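Hirach open day, Dec 22, 2023

We got to the Hirach house a little after lunch. Shoes off at the door, coats on the rail, then straight upstairs to the bedroom, where the laundry folding was going on. The downstairs rooms were open too, but most of our time went here.

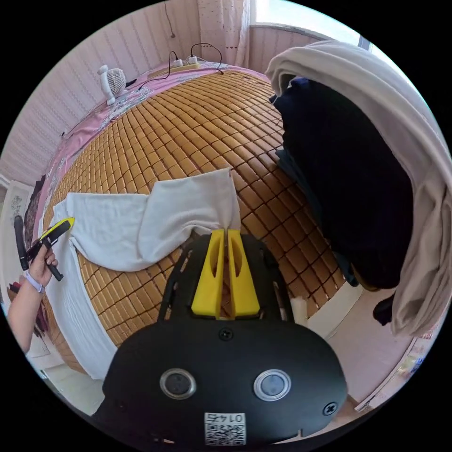
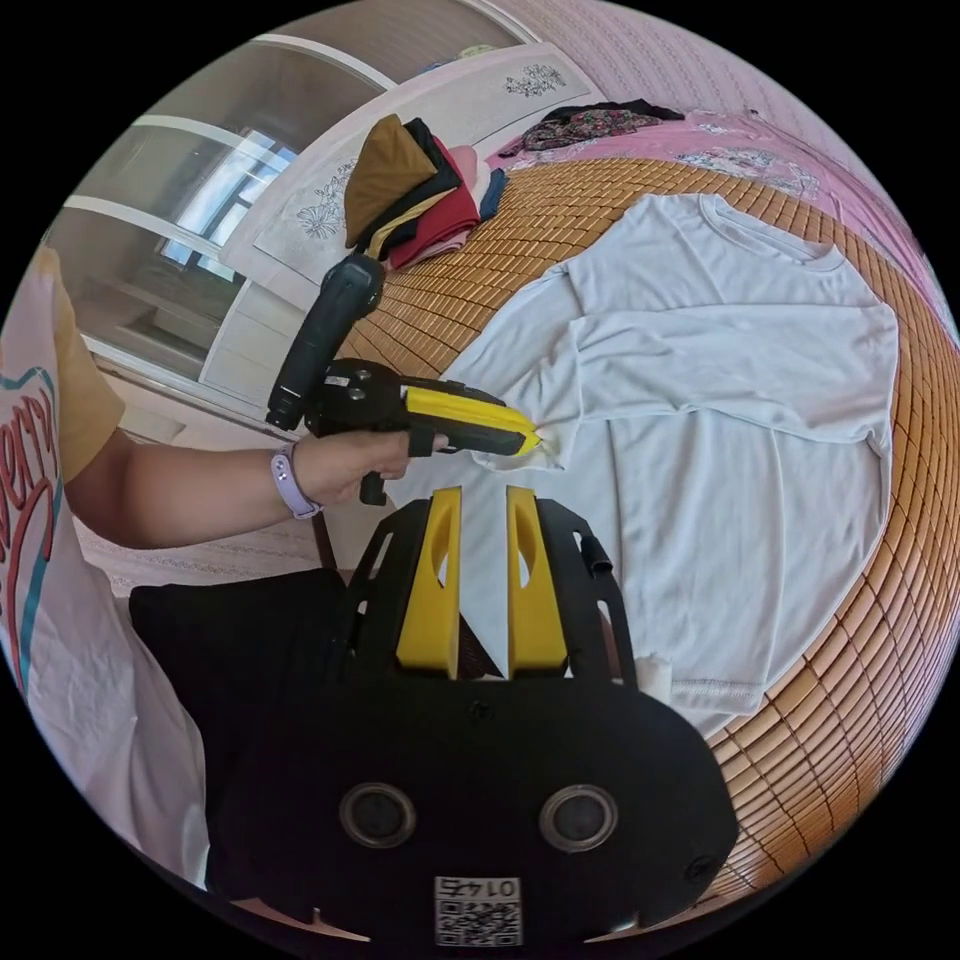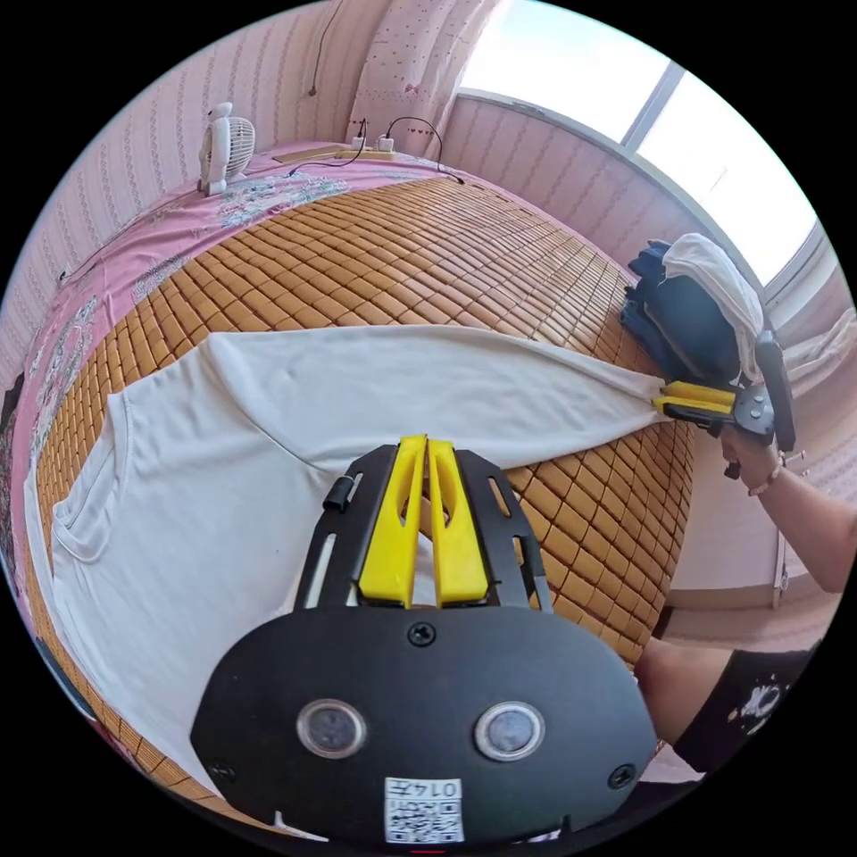
White laundry on the bamboo mat.

Boyang Hou wrote back after reading my notes and said a tile mat is a better folding surface than a bare mattress, as long as you smooth each piece before the first fold. A long-sleeved shirt should have both sleeves brought in before the hem comes up, and towels are best left until the end. I tried it that way at home and the shirts came out flatter – the towels were no different.

The mat was the part I kept going back to. Small tan and brown tiles in rows, laid over a pink flowered sheet. I have only used one in summer, for sleeping on, and had never thought of folding on it. The one I have at home is narrower and slides around.

Entry was 6 euros, paid at the door, and tea was included. Parking is on the street and fills up early. The next open day is in February – same hours, and the kitchen is supposed to be open by then as well.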